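Yiğit Gündoğdu
November

The Bollik Student Robotics Program has reached the midpoint of its two-arm manipulation project. This thread summarizes the work for families, partner schools and prospective members. Posts are numbered for ease of reference.

1. The task set for this term is the handling of a smartphone and its charging cable by two small robot arms. One arm is to hold the phone and the other is to work with the cable. Students chose the task in September from a list prepared by the program, and it was the hardest item on that list.

2. Thirteen students are enrolled. They work in two groups, named Algate and Türkmen after the streets on either side of our building. Each group has its own written plan and its own log. The arms are shared, and the groups alternate by session.

3. The arms are light, inexpensive machines of the kind now common in school programs, with white links and black motor housings. Students are expected to be able to remove and refit any joint before they are permitted to run the arms under their own code. Most members reached this standard by the end of the third session.

4. A flat phone on a flat table is a poor object for a gripper. The edges are thin and rounded, the glass is slick, and the weight is spread over a long body. The Algate group began with the holding arm and spent several sessions on the grip alone.

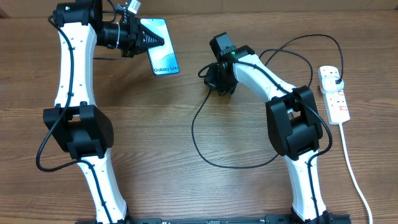

5. Their log shows three changes in approach. The group first tried to grip the phone across its middle, then moved the grip point toward one end, and finally lowered the closing speed. The last of these changes made the largest difference in their results. The motors themselves were left at their original settings throughout.

6. Members are asked to record failed attempts with the same care as successful ones. To date, the two groups have logged more than 400 attempts between them. Each entry gives the starting position of the phone, the program version, the outcome and the initials of the student at the controls.

7. A note on the software. The control code is written in Python and is kept in a shared repository that the students call Skillemon. The name was settled by a vote. The instructors abstained.

8. Nothing may be merged into Skillemon until a member of the other group has read it and run it. This rule slowed the work considerably in the first weeks. It has also meant that each group can operate the other's programs, which was of real help when several Türkmen members were absent for an orchestra trip.

9. The Türkmen group has responsibility for the cable. A cable bends, twists and swings, and it seldom comes to rest in the same shape twice. Students studied the question on paper before any code was written, and their sketches of likely cable positions are now pinned up beside the workbench.

10. The group's first program sent the second arm to a fixed point in space, on the assumption that the connector would be there. It seldom was. The present version looks for the cable in the camera view, moves in slowly, and checks again before the fingers close.

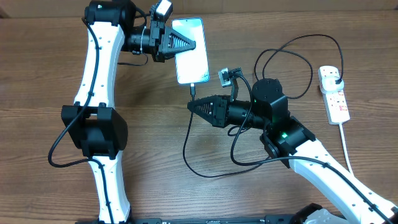 11. Timing between the arms is handled by a simple exchange of signals. The holding arm reports that it is still, and the second arm may then begin. If either arm reports a fault, both stop. The students wrote this portion together, over two joint sessions, and it has needed only minor repair.

12. Safety practice has not changed from last year. One student is assigned to the stop control and has no other duty while the arms are powered. Hands remain off the table during motion. Long hair is tied back and sleeves are rolled. Visitors are welcome to observe from behind the marked line.

13. Several families have asked whether students may bring their own phones for testing. They may not. The program supplies the phone used in these sessions, and it holds no personal data. Please do not send devices, chargers or spare cables to the workshop with your student.

14. We have also been asked about prior experience. None is required. Of the current members, the majority had not written a program before joining. New members spend their first sessions on cable management, basic wiring and reading other people's code — work that is less exciting than many of them expect, and that they are generally glad of later.

15. Camera work has become a larger part of the project than we had planned. The wrist cameras give a close view of whatever lies between the fingers, and the students rely on them for the final part of each approach. The difficulty is the phone itself. A lit screen under ceiling lights produces bright patches of glare, and the early vision code mistook those patches for the edge of the device.

16. Two remedies are under trial. The Algate group is training its program to follow the long sides of the phone and to disregard whatever appears on the glass. The Türkmen group has proposed a change in the room lighting. Both have been asked to present their findings in writing before either remedy is adopted.

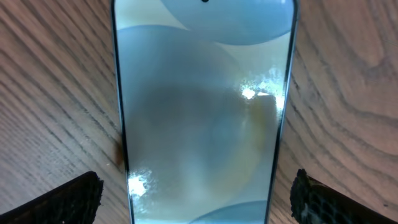
DATES AND ARRANGEMENTS FOR THE REST OF THE TERM

17. The open session will be held at the end of the month, beginning at 4:30 p.m. in the main workshop. Each group will run its own portion of the task, and the two will then attempt the full sequence together. Families should be aware that a live run may fail, and that the students have been told this is acceptable.

18. For the full sequence, each group will be allowed 10 attempts during the afternoon. All attempts will be entered in the log as usual and read out at the close of the session. There is no prize.

19. Written reports are due one week after the open session. Each student submits an individual report of no more than 2 pages, in addition to the group log. Reports should describe one problem the student worked on personally, what was tried, and what remains unsolved. Diagrams are encouraged and do not count toward the page limit.

20. Applications for the spring intake will open once the reports have been returned. Current members do not need to reapply, but they must confirm their place with the program office. Students from partner schools may apply on the same terms as our own.

21. The spring project has not been decided. Members may propose a task by placing a one-paragraph description in the proposals folder of the repository. Proposals should state what the arms would handle and how a successful attempt would be recognized. So far we have received suggestions involving shoelaces, playing cards and the folding of a paper envelope.

22. Questions about attendance should go to the program office. Questions about the project itself may be left as replies to this thread, and I will answer them after the next session — Yiğit Gündoğdu, for the Bollik Student Robotics Program.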